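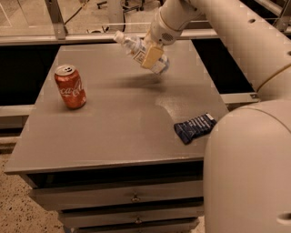

天板付き引出しキャビネット「Kirnska」シリーズ 製品案内

Kosberg株式会社 施設備品事業部

製品概要

Kirnska(キルンスカ)は、事務室、待合室、研修室等でのご使用を想定した天板付き引出しキャビネットです。書類および消耗品の保管と、立ったままの軽作業や飲食物の一時置きを一台で行えるよう設計しております。初代製品の設計はオーダ・シェーベリ(Oda Sjöberg)が担当し、現行型では引出しの案内部および天板の固定方法を改めました。

本シリーズには、標準型の「La」と、引出し内に仕切りを備えた「Elel」の2機種があります。外形寸法および天板は両機種共通であり、並べて設置した場合にも天板の高さは揃います。既にLaをご使用のお客様がElelを増設される場合、連結金具は別途ご注文ください。

天板について

天板は艶を抑えた仕上げとし、照明の映り込みを軽減しております。日常の清掃は、固く絞った柔らかい布による水拭きで十分です。汚れが落ちにくい場合は、中性洗剤を水で薄めてご使用いただき、その後必ず水拭きと乾拭きを行ってください。シンナー、ベンジン、研磨剤入りの洗剤および硬いスポンジは、表面を傷める原因となりますので使用しないでください。

冷えた飲料の容器を長時間置かれますと、結露により輪状の跡が生じることがあります。コースター等の併用をお勧めいたします。糖分を含む飲料をこぼされた場合は、乾く前に拭き取ってください。乾燥後はぬるま湯を含ませた布を数分間当て、柔らかくなってから拭き取ります。爪やへらで削り取ることはお避けください。

天板に熱い鍋、電気ポット等を直接置くことはできません。また、天板に腰を掛ける、踏み台として使用する等の行為は、転倒および破損のおそれがあるため固くお断りいたします。 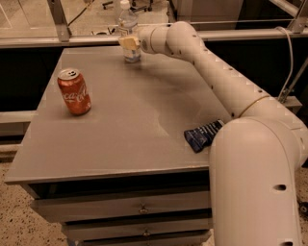

天板の交換は、キャビネット本体を設置したままの状態で行うことができます。内側の固定ねじを外し、天板を手前に引いてから持ち上げてください。作業は必ず二名以上で行い、事前に引出しの中身をすべて取り出していただくようお願いいたします。交換用天板は本体と同じ販売窓口にて承ります。経年により本体の色調が変化している場合、新しい天板との間に若干の色差が生じることがありますが、品質上の問題ではありません。

引出しについて

引出しは全段とも同時開放を防止する機構を備えております。一段が開いている間は、他の段を開くことができません。動きが重いと感じられた場合に無理に引きますと、機構が破損することがあります。いったん全段を奥まで押し込み、改めて操作してください。

錠は最上段に設けております。鍵は一台につき2本付属いたします。鍵番号は本体ではなく鍵の頭部に刻印されておりますので、納品時に控えを取り、鍵とは別の場所に保管してください。鍵番号が不明な場合は錠ごとの交換となり、交換費用はお客様のご負担となります。

Elelに付属する仕切り板は、溝に差し込む方式です。最下段では使用できません。追加の仕切り板は8枚を一組として販売しており、一枚単位でのご注文は承っておりません。

設置上のご注意

水平で堅固な床面に設置してください。毛足の長い敷物の上では、荷重により本体が傾き、引出しが自然に開くことがあります。底面の調整脚は、本体を軽く持ち上げて荷重を抜いた状態で回してください。設置後、対角にある二つの角を交互に押し、がたつきがないことをご確認ください。

直射日光の当たる窓際、暖房機器の正面、加湿器の吹出し口付近への設置はお避けください。給湯室に設置される場合は、流し台との間に適切な間隔を設け、床面に水が溜まらないようご配慮ください。 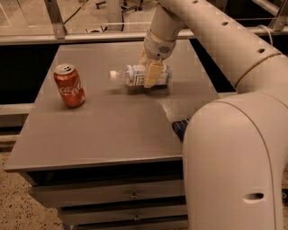
壁面への固定には、別売の固定金具を使用いたします。石膏ボード壁の場合は下地の位置を確認し、下地のない箇所への固定は行わないでください。賃貸物件では、施工前に建物管理者の承認をお取りいただく必要があります。固定工事を弊社にご依頼の場合、事前に壁面の種類が分かる資料のご提出をお願いしております。

ご注文および納品

製品コードはKirnska 258です。ご注文の際は、製品コードに続けて機種名(LaまたはElel)を明記してください。機種名の記載がない場合は、Laとして受け付けいたします。

本体は組立済みの状態で納品いたします。エレベーターのない建物への搬入、または階段に曲がりがある経路での搬入については、事前の経路確認が必要です。確認の結果、搬入をお断りする場合があります。梱包材の引取りをご希望の場合は、ご注文時にお申し付けください。納品後のお申し出には対応いたしかねます。

4月は新年度の移転に伴うご注文が集中いたします。同月の納品をご希望のお客様は、前月初旬までにご注文ください。

配送料は一配送先につき2000円(税別)です。離島への配送は別途お見積りいたします。

保証および修理

保証期間は納品から2年間とし、通常のご使用において生じた引出し機構および錠の不具合を無償修理の対象といたします。天板表面の傷、飲料等による染み、調整脚の摩耗、ならびにお客様による改造に起因する損傷は対象に含まれません。

修理をご依頼の際は、最上段の引出しを外した奥に貼付された銘板の番号をお知らせください。転居等により設置場所が変更となった場合も保証は継続いたしますが、譲渡された製品については適用外となります。

製品の仕様に関するお問い合わせは、施設備品事業部 技術担当 トルモード・オーベリ(Tormod Åberg)宛にお願いいたします。仕様は改良のため予告なく変更することがあります。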